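4.2 Preparação do posto e registro de demonstrações com o par de garras manuais Valta

Esta seção aplica-se ao conjunto Valta de duas garras manuais, fornecido com dois cubos marcadores. Leia a seção 4.1 antes de prosseguir.

Preparação

1. Retire as garras do estojo e verifique se os dedos abrem e fecham sem resistência.
2. Encaixe um cubo marcador em cada garra até ouvir o clique. As faces impressas devem estar limpas e sem riscos.
3. Ligue cada garra e aguarde o sinal luminoso verde.
4. Posicione o suporte de câmera na cabeça do operador e ajuste a cinta.
5. Abra o programa Rumar e selecione o perfil "Duas mãos".

NOTA: O perfil padrão admite demonstrações de até 125 segundos. Tarefas mais longas devem ser divididas em dois registros.

CUIDADO: Não cubra as faces do cubo com os dedos ou com a manga. A perda do marcador interrompe o cálculo da posição.

Registro

6. Segure uma garra em cada mão, com os dedos da garra voltados para a área de trabalho.
7. Mantenha os dois cubos no campo da câmera por 4 segundos, sem movimento.
8. Inicie o registro e aproxime a garra do objeto em velocidade constante.
9. Ao concluir a tarefa, retorne à posição inicial e encerre o registro.

NOTA: Em paredes lisas e de cor uniforme, mantenha no campo da câmera alguns elementos fixos, como louças ou suportes.

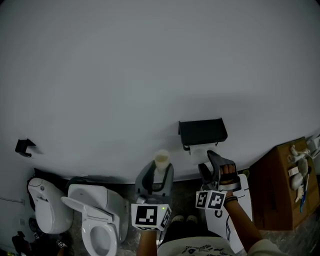

Valta – Departamento de Documentação Técnica e Treinamento

Garra direita erguida em direção ao rolo de papel higiênico, sob o suporte preto de parede; garra esquerda na outra mão, com o sinal verde aceso na lateral do cubo.

10. Confira no Rumar a trajetória das duas garras. Trechos em vermelho indicam perda de marcador e devem ser repetidos.
11. Salve o registro com o código da tarefa e as iniciais do operador.

CUIDADO: Não utilize as garras sob água corrente. Após o uso em banheiros, limpe os dedos com pano seco antes de guardá-las.

Responsável técnica: Jucélia Godoy
Revisão: Genivaldo Rangel, 22 de março de 2019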